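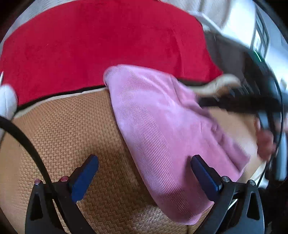
Deepak Shukla asked whether the loose cushions have to come off every time the seat is wiped down, or whether once a month would do. He had been lifting them on a Friday with the rest of the cleaning and found the covers were getting marked along the seam. Once a month is enough for the cushions. The seat fabric needs attention more often, and the steps below have been rearranged so that the two jobs are kept apart.

Section 6. Care of woven seats and loose cushions

6.1 What this section covers

This section applies to the Fosumholm sofa and armchair with the woven herringbone seat, and to the velvet-type cushions sold with them under the name Ferkik. It does not apply to the Plerau footstool, which has a fixed cover and is dealt with in Section 8.

Read the sewn-in label before you start. If the label and this guide disagree, follow the label.

6.2 What you will need

A soft cloth or small towel, clean and free of fabric softener
A second cloth for drying
A bowl that holds at least 600 ml
A vacuum cleaner with an upholstery nozzle
A soft clothes brush

Coloured cloths may be used if they have been washed several times. Test a new one by pressing it damp against white kitchen paper for a minute. If any colour comes off on the paper, choose another cloth.

6.3 Weekly care of the seat

1. Clear the seat of throws, toys and anything else lying on it. The large back cushions can stay where they are.

2. Vacuum the woven surface with the upholstery nozzle on low suction. Work from the back of the seat towards the front edge. Do not use a rotating brush head. It catches the raised threads in the zigzag and pulls them into loops.

3. Run the narrow nozzle along the join between the seat and the back cushions. Crumbs collect there and will work their way under the cushion if they are left.

4. Lay a dry cloth over your hand and pass it once over the whole seat in the direction of the weave. Shake the cloth out of doors and repeat if it picks up a lot of dust.

Note: A herringbone weave looks lighter or darker depending on where you stand. Before treating a patch as a stain, look at it from the other end of the sofa.

6.4 Removing a mark from the woven seat

1. Lift any solid matter with the back of a spoon. Blot liquids straight away with a dry cloth, pressing down and lifting. Do not rub.

2. Pour 600 ml of lukewarm water into the bowl. Add 2 drops of mild washing-up liquid and stir with your hand.

3. Dip a corner of the cloth in the water and wring it out hard. It should feel damp and should not drip when squeezed again.

4. Dab the mark from the outside towards the middle. Turn to a clean part of the cloth as soon as colour shows on it.

5. Rinse the cloth in clean water, wring it out and dab again to take up the soap.

6. Press the dry cloth over the area and hold it for a few seconds. Move to a dry part of the cloth and repeat.

7. Leave the seat to dry in the open room. Do not sit on it until it feels the same temperature as the fabric next to it.

Caution: Do not leave a damp cloth lying on the seat or against a cushion. Moisture held under folded fabric can leave a ring, and dye may pass from one fabric to the other. Hang the cloth over the bowl or the sink between steps.

Caution: Do not use bleach, stain sticks or carpet foam on any Fosumholm fabric.

6.5 Monthly care of the cushions

1. Take hold of each cushion with both hands, one on either side, and lift it clear of the seat. Do not drag it forwards. Dragging wears the seam along the lower edge and is the usual cause of the marks mentioned above.

2. Stand the cushion upright on a clean sheet.

3. Brush the pile lightly in one direction, starting at the top. Finish the rounded corners last, using short strokes.

4. Vacuum the part of the seat that was covered.

5. Plump the cushion by pressing the sides towards the middle, then letting go. Five or six times is usually enough. Do not strike it.

6. Turn the cushion and put it back with the other face to the front, setting it down from above.

Pressed areas in the pile can be raised with a garment steamer held at least 10 cm away. Keep the steamer moving and let the pile dry before brushing it.

Red, plum and dark green covers may lose a little surface dye during the first few weeks. Keep pale clothing and pale towels off them until you have wiped each cushion with a dry white cloth and the cloth has stayed clean.

6.6 Washing the covers

Only covers with a zip along the lower seam can be removed. Close the zip, turn the cover inside out and wash it on its own at the temperature on the label. Dry it flat, away from radiators. Covers without a zip must be cleaned professionally.

Replacement covers are listed under part number 668. State the colour and whether the cushion is left or right, as the curved end differs. Covers for the older Nicholas range are a different size and will not fit.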